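Begoña Goicoechea
Oct 23, 2018
Thread

OK a few of you asked about the little white plastic tables after I complained about them in the comments the other night, so here's the whole saga in one place. Get a tea. It's long and it's entirely about screwing legs into things.

Background for new people: we moved in July, 438 km with a rental van, and every bit of furniture that could come apart came apart. Beds, shelves, the desk, the kitchen chairs (never again on the chairs). And the plastic tables, which I figured would be the easy ones. Ha.

They're the Dilora ones. White moulded plastic, legs like tubes, you screw them in by hand and off you go, no tools, no bag of bolts. I got the first one for the balcony at the old place at a Grultside clearance, paid 18 dollars and felt very clever. Then my sister gave me hers when she got a proper patio set.

They've been everything. Plant stand, craft table, the place where the printer lived for a whole winter, overflow seating for the potato salad at my nephew's birthday. I'm fond of them! Cheap white plastic gets a bad rap and I get why, but you can hose it down and carry it under one arm.

Anyway, the move. I unscrewed all the legs, chucked them in one big bag, and stacked the tops flat against the wall of the van. Very tidy. I was so proud of how little space they took up.

What I did NOT do was keep each table's legs together, and the two tables are not the same vintage. You'd never know from looking. Same white, same length as far as I can tell, same everything. But the threads are just that tiny bit different, so a leg from one will start in the other and then seize up when it's nearly home.

Guess how I found that out. Full weight on it, forehead vein out, on the floor of the new sunroom. It took me and a rubber jar opener most of an evening to get that leg back out again and there's now a chewed bit on the collar that I have to sand every time.

So: masking tape and a marker. A on all the bits of one, B on all the bits of the other. Would've taken me four minutes back in July.

I know some of you are going to say just leave them assembled. The sunroom is tiny! In summer I want both tables out there with the tomatoes, and from now till spring I want none of them, I want the chair and the blanket and the radio. So they come apart every fall and go behind the freezer.

Right, putting one together. The sheet that came with mine had one drawing on it and the drawing was wrong, it showed a table standing up with a leg floating under it and an arrow. Which, sure. If you've got someone to lie underneath.

Do it upside down. Put the frame on another table if you've got one that's the right height, because bending over the floor is what did my back in last time, and put a cloth under it so the top doesn't pick up scratches.

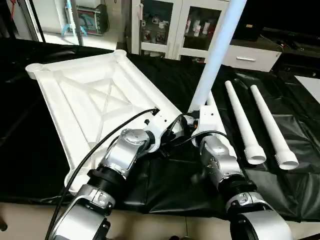
Lay your legs out before you start turning anything. I used to fish them out of the bag one by one and every time I'd get the last one and find grit in it, and then I'd be up again looking for a brush. Put them down side by side, and look at which end is which, like the two lying on the black cloth there: the flared end with the thread goes into the round socket at the corner, and the skinnier tapered end is the one that stands on the floor. It sounds too obvious to type out and yet my brother-in-law spent a good while trying to push the foot end of one into the corner of mine and told me it was defective.

On the cloth. Dark is good. White legs on a white sheet is a good way to knock one onto the tiles, and any little plastic shavings show up on black so you can shake them off outside after. Mine's an old curtain lining. It never lies flat and it doesn't matter in the slightest.

Clean the sockets first. Old toothbrush, dry. If they've been outside there'll be dirt packed down in the threads, and if they've been stored outside there'll be a spider's whole estate in there. Same with the collars on the legs. I do mine over the sink.

Then the trick my mum taught me for jars and lids and basically every screw-in thing: turn it backwards first. Sit the leg in the socket, nice and straight, and turn it the wrong way gently until you feel a little drop. That's the start of the thread. NOW go the right way. If you skip this you'll cross-thread it one time out of every few, and plastic doesn't forgive you for it.

Keep your other hand on the frame while you turn. It's light, so it wants to spin around with the leg and you end up chasing it across the table. I hold mine by the outer rail at the corner I'm working on. Leaning on the cross braces in the middle works too but I don't love doing it, they give a bit.

Don't tighten anything all the way on the first go! Get all the legs in till they're snug, then go round again and give each one the last bit. I don't know the physics. I know that when I crank the first one right down, the table rocks, and when I go round twice it mostly doesn't.

Hand tight. Hand tight!! No wrenches, no strap thing, no "just a bit more to be sure". I've seen the photo one of you posted of the split collar and I'm so sorry.

If one's stiff, a bit of candle wax on the thread. Rub it on dry, don't melt it. Somebody told me cooking oil and I tried it and it goes gummy over the winter and collects dust like you wouldn't believe. I had to wash the lot in dish soap. Plain bar soap works as well if you don't have a candle.

If one's loose, plumber's tape. The white stuff on a roll, a couple of wraps round the thread, wound the same way you're going to screw it in so it doesn't bunch up. One of my sister's table's legs has been taped for ages and it's the sturdiest of the lot now.

Flip it over with someone on the other side, or if you're on your own, tip it onto one edge and walk it up. Don't drag it round on two legs, that's the move that bends them at the collar. I learned that one with a full watering can on top, don't ask me why the watering can was on top.

Wobble test. Push down on each corner. If it rocks, before you go unscrewing everything, try it in a different spot. My sunroom floor slopes toward the door and I blamed the poor table for weeks. A felt pad under one leg sorted it.

Cleaning, since three separate people messaged me: baking soda paste for the grey scuffs, soft cloth, rinse. The melamine sponges work but they take the shine off and then the dull patch gets dirty faster than the rest. The yellowing from the sun I haven't beaten. I've got a Zodico spray under the sink that says it does outdoor plastic and it smells lovely and did nothing at all to the yellow.

The underside's worse than the top by the way. All those ribs and crossing bits hold on to dust and old leaf crumbs. While it's upside down waiting for its legs is the moment to wipe it, you won't want to later.

Storage. Legs in a pillowcase, A in one, B in the other, safety pin through the top. Tops stood on edge, not flat, cause if they're flat I'll put something heavy on them by November, I know what I'm like. Don't store the legs standing in a bucket, they lean and fall over every time you open the freezer.

Replacement legs: yes you can sometimes get them! The hardware place on Rojanasak Road had a bin of loose ones near the garden hoses, 13 dollars each though, which is silly when the table was 18. Take your old leg in with you and hold the threads against each other before you pay. If they sit into one another with no gaps you're fine.

Someone asked if you can put taller legs on to make it counter height. I wouldn't. I tried propping mine up on blocks for a while when I was doing seedlings and it swayed every time I touched it. Low and squat is what this table wants to be.

And someone else asked what colour mine were when new, white, they were always white. The cream one in my old balcony photos is just the same table after a couple of summers.

Oh and for whoever has the folding kind with metal legs, none of this helps you, sorry! Different animal. I had one and it pinched my thumb so I gave it to the church sale.

Adding one more that I forgot: check the feet. If yours came with little rubber caps they fall off in the grass and you don't notice till there's a scrape across the floor. I've had decent luck with the caps they sell for walking sticks, bring the leg with you for that too.

I'm taking B apart this weekend if the rain holds off long enough to get the pots outside. Will report back on the chewed leg. If anyone's got a good way to smooth down a plastic thread that isn't an emery board, please tell me, I'm on my last one.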